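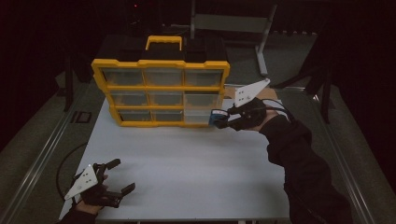
October 5, 2024

Whole Saturday on grippers again and my forearms know it. I told myself I'd stop at lunch and then I looked up and the windows were dark, so that's how that went.

The question for today was the Kenamov pair against the Osska pair, same task, same hands (mine), same table. I'd been putting it off because swapping everything over is a pain. The cables have to be rerouted, the width calibration has to be redone for each side, and I always forget which of the two config files is the live one. I forgot again today! Twenty minutes of the left gripper reporting the width of the right one, and me opening and closing my fingers at the monitor like a crab.

The task is drawers. I love drawers as a test. Anybody's gripper can pick up a block, but a little plastic drawer wants a straight pull, and if you come in a few degrees crooked it binds and the whole organizer starts creeping across the table toward you. You find out very fast how much slop there is in the jaws.

Kenamov in the morning. They're heavy in the nose, I'd written that back in the summer and I still think so, but the jaws close dead parallel and when they have something they have it. I barely thought about my grip. The trouble is the trigger, which has that mushy spot halfway through the travel, so small objects get either nothing or a full squeeze. By the third set I'd learned to blow right through the mushy part, and then I was worried I was teaching the policy my bad habit. I suppose I was.

Osska after lunch. So light! I actually laughed when I picked them up. The trigger is lovely, smooth the whole way, and my wrists stopped complaining within a few minutes. But the fingers flex. If I pull on anything with resistance the tips splay a hair and the thing slides out, and then I do a little re-grab without meaning to. Those re-grabs are all over the recordings. I watched some back at double speed and it looks like I'm pecking at the drawers.

Bottom row was the worst with both of them. To get low enough I have to tip my hand, and then the marker plate leans over with it and the tracking gets nervous. I lost pose on the right side over and over down there. I tried standing, I tried sitting on the tall stool, I tried a weird half squat that I'm glad isn't on any of the wide cameras. Standing and leaning was best. I should try a bigger angle on the plate mount before I blame the tracker for everything, and I should really print that tonight, and I'm not going to.

Numbers, before I forget them. The drawer set is up to 1387 episodes with today's added, and 1326 of those pass the filter. Today's episodes threw 14 tracking failures that I have to go through by hand, and I already know most of them are going to be bottom row right. I want another 300 clean ones before I train anything on it, split evenly between the two pairs, otherwise I'm just comparing how tired I was.

The Guerra controller held up, I'll give it that. It didn't drop its connection once, even with me yanking the left cable when it snagged on the edge of the table. Last month that would have been a reboot and a bad word. I still hate its menu. Why is the logging rate under "display"?

If I had to pick tonight I'd say Kenamov jaws on an Osska handle, which doesn't exist, and I did spend a while with calipers seeing if it could. The bolt pattern is close. Close enough to be annoying. There's a spare Osska body in the Uvdale box and I could maybe drill it, but if I wreck it I'm down to no spare at all with the November runs coming up, so I put the calipers back in the drawer and went home. (A normal drawer. Opened it with my hand. What a luxury.)

For Monday: stiffer fingertips for the Osskas, maybe the thicker pads first since they're quick to swap. Tape the organizer down or put something grippy under it. Rename those two config files so I can tell them apart. Eat before starting.

My right thumb is still twitching a little on its own. Going to bed.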